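Fold creases in black fabric backdrop won't come out, event is Sunday
Posted in Crafts & Sewing > Fabric Care
702 views

Santino Villalba
Hi all, long-time reader and I think this is only my second post. I'm in charge of the photo corner for my niece's graduation party and I bought one of those big black fabric backdrops, the kind that comes folded into a tiny square in a plastic sleeve. Well, I opened it up and it looks like a chessboard. There are creases going up and down and side to side across the whole thing, and every one of them catches the light.

So far I've tried hanging it over the shower rod while I took a very long hot shower (my wife was thrilled), and I put it in the dryer for 15 minutes on low with a damp towel. The dryer helped a little bit on the edges and then I let it sit in the basket overnight, so now it has the old creases plus some new ones. Great job, me.

The tag says polyester and there's a little picture of an iron with one dot on it. I'm scared to death of ironing black polyester because I once melted a shiny triangle into a pair of dress pants the morning of a wedding. I do own an iron. I don't own a steamer, but I'd buy one if somebody tells me it's worth it and it's under 50 bucks.

Also, how do you keep letters up on this stuff? We want her name and the word "Congrats" on there and I don't want to come out in the middle of cake and find half of it on the floor.

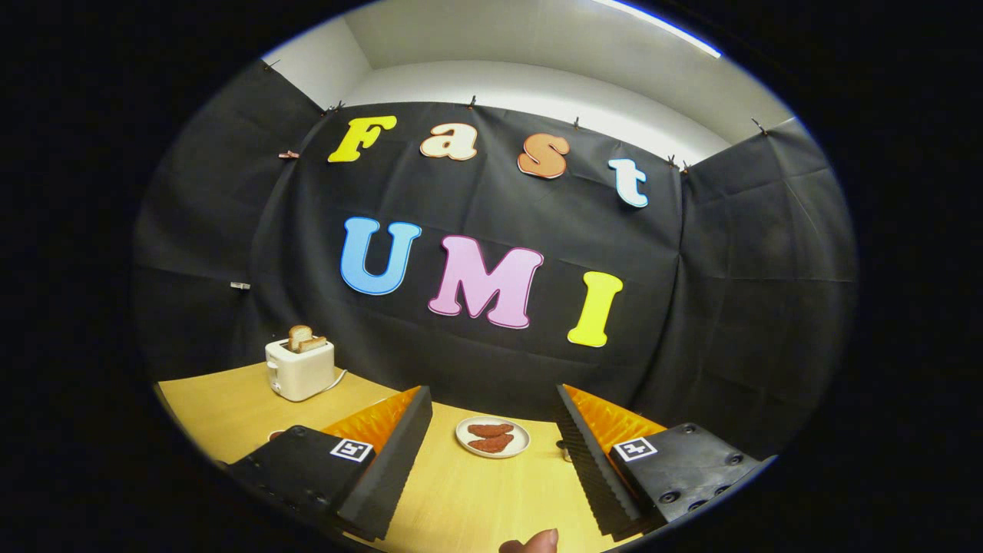 Party is Sunday at 2, in my sister's garage, and I can get in there the night before to set up. Any help appreciated!

gonthorpe_gran
Just use a dark tablecloth from the dollar store, they're plastic and they don't crease as bad. I did that for a baby shower in May and everybody loved it.

Domingo Pereyra
I wouldn't go with the plastic tablecloth, sorry Gran! They're shiny as anything and you'll get a big white blob in every photo the second somebody uses a flash.

Okay, Santino, I've done a whole lot of these (three daughters, a church hall, you can imagine) and polyester is really not that bad once you stop being afraid of it. One dot means a cool iron, so put it on the lowest setting, turn the backdrop wrong side up, and lay a thin cotton dish towel between the iron and the fabric. Try a corner first. Press down, lift, move over. Don't drag it back and forth, that's how you got your shiny triangle. If the ironing board is too small, and it will be, put a couple of folded blankets on the dining table and work on that.

Go along one whole crease at a time, all the vertical ones first and then the others. It's boring. I put a ball game on. When you finish a section let it cool flat for a minute before you slide it off the table, and whatever you do don't fold it again! Roll it around something long. I use the cardboard tube from a rug, but a pool noodle works, and so does a wrapping paper tube if you tape two together.

As for the steamer, I have a Zestbridge handheld that my mother-in-law gave me and it's fine, it spits a bit. If you buy one, hang the backdrop first and steam it in place, starting at the top, with one hand pulling the bottom edge nice and snug. I like doing it the night before so it hangs overnight and the weight does some of the work. You can also clip something heavy along the bottom hem. I've used clothespins with big washers tied on — ugly, but you can crop them out.

Then the letters. What are yours made of? For card stock or anything light I use little rolled loops of masking tape, more of them than you think you need, and on the wide letters I put some out at the corners so they don't curl. Foam letters want safety pins from behind, if you can get the pin into the back of the foam without it poking through the front. Skip the double-sided mounting squares. They leave gunk on polyester and I ruined a good navy one that way.

Put the letters on last, after all the heat and steam is finished. And lay the word out on the floor before you start so you know where the middle is. I once got as far as "Happy Birthd" and ran out of wall.

Santino Villalba
Domingo, thank you! Did the dish towel thing tonight on the dining table and got through 7 creases before my back quit, and they're gone. Like gone gone. Going to do the rest tomorrow and roll it on a pool noodle. The letters are card stock, so masking tape it is.

gonthorpe_gran
Well mine wasn't shiny in the pictures but good luck with the party hon

Jeniden
Late tip if you're still reading: move people a few feet forward from the backdrop when you take the picture. The creases go soft and blurry if your phone has portrait mode. We did this at my cousin's place in Salinas with a backdrop I never ironed at all, and I couldn't find one wrinkle in the photos afterward. Won't help the letters any, they'll go blurry too, so take a few both ways.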